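What I learned from a winter of reading about ceasefire lines

22 Dec 2025

I finished the last of the Vercombe lectures last night, with a cold cup of tea and a notebook that has more arrows in it than words, and I want to get some of this down while it's still fizzing. If you've been reading this blog for the gardening and the train journeys, sorry, it's peace agreements again. They'll be back in spring. (The trains, I mean. I make no promises for the garden.)

It started in July, when Catriona MacRitchie lent me her copy of a collection on how wars stop. She was clear that it wasn't about how they're won. It was about the dull bit afterwards, with the maps and the liaison officers and the arguments over who mends the bridge. I thought I'd skim it on holiday. I read it twice, and then signed up for an evening course, which is how these things go with me.

The lines themselves

What I hadn't grasped before is how odd a ceasefire line is as an object. It often starts as a pencil mark on somebody's map, made in a hurry, at a scale where the thickness of the pencil covers whole fields. Then people have to live with it. Farmers want to know which side the well is on. Two patrols turn up at the same gate, each quite sure they're in the right place, and they may both be right, depending on whose copy of the map you look at.

Elisa Sala, who taught the first half of the course, was wonderful on this. She had us draw a line through a made-up valley in small groups, working from a page of notes about villages, roads and grazing rights. Our group was very pleased with itself until I-seul Yoo pointed out that we'd put the only clinic on one side and the only road to it on the other. We started again. Our second go was worse! By the end of the evening we had a valley with 21 crossing points and no idea who would staff any of them.

I've thought about that exercise more than anything I read. It's easy, from a sofa in Estholm, to look at a real agreement and ask why they didn't simply do the sensible thing. Well, we had no one shooting at us, nobody's cousin missing, and biscuits, and we still couldn't do it.

Monitors, and why I've come round to them

I used to think unarmed monitors were a bit of a fig leaf. They watch, they write it down, they drive home in a white car. What use is that if one side wants to start again?

Quite a lot of use, I now think, at least some of the time. The argument that persuaded me is about accidents. A good deal of what breaks a truce in its early weeks isn't a decision made at the top. It's a nervous nineteen-year-old who hears a noise, or a commander who moves his men to a drier hill and doesn't tell anyone. If there's a person both sides can ring, who'll go and look and report back in plain words, there's a chance of everyone calming down by supper. Without that person, each side fills the silence with the worst story it knows.

Han-gyeol Kwon, who was on the course with me, disagreed, and we had a long and very enjoyable row about it on the bus. His point was that monitors can also freeze a bad situation. Once the line is quiet, the outside world stops paying attention, and the people stuck in temporary housing along it are still there ten or twenty years later. I don't have a good answer. I think he's right that quiet can be mistaken for finished, and I've added a whole page of his objections to the notebook.
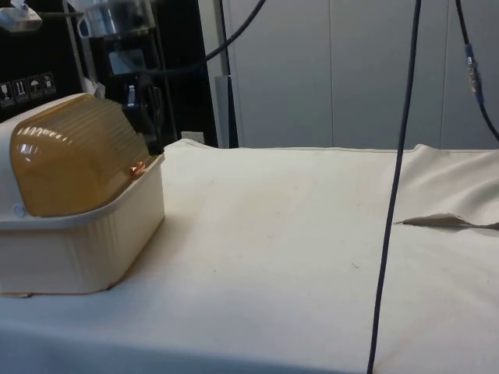

Books and things to try next

Lieselotte Wendt, who took over for the second half, gave us a reading list long enough to last me to retirement, so I've been picking at it. A few thoughts for anyone who wants a way in.

Start with the text of an agreement, any agreement. I'd been reading commentary for months before I sat down with a real one, and it was a revelation. They're often short! You can get through some of the older ones in an evening. Look for the annexes, where the actual living arrangements tend to be hidden: prisoners, fuel, radio frequencies, what happens at harvest.

After that, find a memoir by somebody fairly junior. The grand negotiators all remember being wise. Interpreters and drivers remember who was tired, who had toothache, and which joke fell flat in translation.

Then maps, as large as you can get them. The library here let me spread theirs out over 2 tables in the reading room and I lost a whole afternoon. Follow a line with your finger and stop wherever it does something peculiar. There's usually a reason, a mill or a monastery or a stubborn landowner, and chasing it down is the most fun I've had with a map since I was small.

I'm signing up for the next course, on prisoner exchanges, and I've got an essay of up to 3000 words to write before it begins. I've done the title and one paragraph. Han-gyeol has already told me he disagrees with the paragraph, so I'm bringing the maps next time we get the bus.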